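Gukcombe House Residents' Lounge
Minutes of the October furnishings meeting

Held in the lounge, 7:30 p.m. Ramiro Miranda in the chair, Severino Toledo taking minutes. Nine residents present, two left before item 4.

1. Minutes of the last meeting
Approved with one correction. The September minutes say the new lamp was "well received." Two residents asked for this to be taken out, as they had not received it well and had said so. Changed to "the new lamp was discussed."

2. The slipcover
Ramiro reported that the slipcover has now been on the sofa for five weeks. The Clomach catalog calls it wrinkle resistant. The meeting did not find this to be the case. It was pulled straight before the meeting and had creased again before item 1 was finished, with one person sitting on it.

Ramiro said the fabric may relax after a wash. Asked where he got this, he said it was on the label. Severino read the label out and it gives a wash temperature and nothing else. Ramiro will check whether he was thinking of a different label.

A suggestion to tuck foam rods down the back of the seat was made. Severino said this was tried on the old cover and the rods came up every time somebody stood. No one could say why it would go differently now. Left for the moment.

The color was raised again. Pale blue was agreed in the spring by a show of hands and the chair declined to reopen it. The resident from 2B asked that her view be recorded, and her view is that pale blue will show every cup of coffee drunk in the building.

3. Throw cushions
The longest item. The lounge budget for the year is $200, of which some $30 is left. Ramiro proposed keeping both of the cushions that are out on approval from Rustad. Severino asked what was wrong with the brown ones. Ramiro said they were flat. Severino said flat cushions are easier to sit against, and that in his experience most people move a fat cushion to the floor before they sit down.

The meeting then looked at the two together on the sofa. Opinion was split on whether checks and stripes belong side by side. Ramiro said mixing patterns is normal now. Several people asked who says so. He said it was in the Rustad leaflet - which, as was pointed out, is trying to sell cushions.

The pom-poms were questioned separately. They are sewn on at the corners and the feeling was that they will be picked at by children and by at least one adult present. Ramiro gave the first one until spring. Severino gave it until the holidays. The spare brown cushions are to be kept in the closet until this is settled. 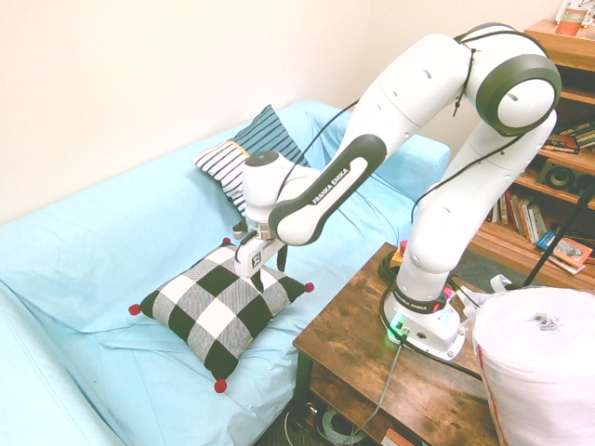

Gukcombe House Furnishings Group
The checkered cushion is the one with the red pom-poms, and the navy and white striped one is behind it against the backrest. Comments to Severino, in writing please, and with a reason. "I don't like it" was received four times last year about the rug and was no help.

Vote: keep the checkered cushion, five for, three against, one not voting. Keep the striped cushion, carried without a count. The three against asked for it to be noted that they were not told the price until after the vote.

4. Fabric spray
Ramiro has been offered a discount on Pokus spray, said to keep stains off for a full year. Severino asked how anyone would know, given that we have not had the slipcover for a year and it has not been stained yet. It was agreed to try the spray on a brown cushion first, with coffee, and look at it at the next meeting. 2B offered to supply the coffee.

5. Side table
The dark wooden table beside the sofa stays where it is. A request to swap it for a lighter one was not seconded.

6. Any other business
The question of who keeps turning the thermostat up was asked. No answer.

Actions
Ramiro: slipcover label, a sample of the spray, written price for both cushions.
Severino: closet space, comments on item 3.

Meeting closed at 8:50 p.m. Next meeting in the lounge, same time. Bring your own cup.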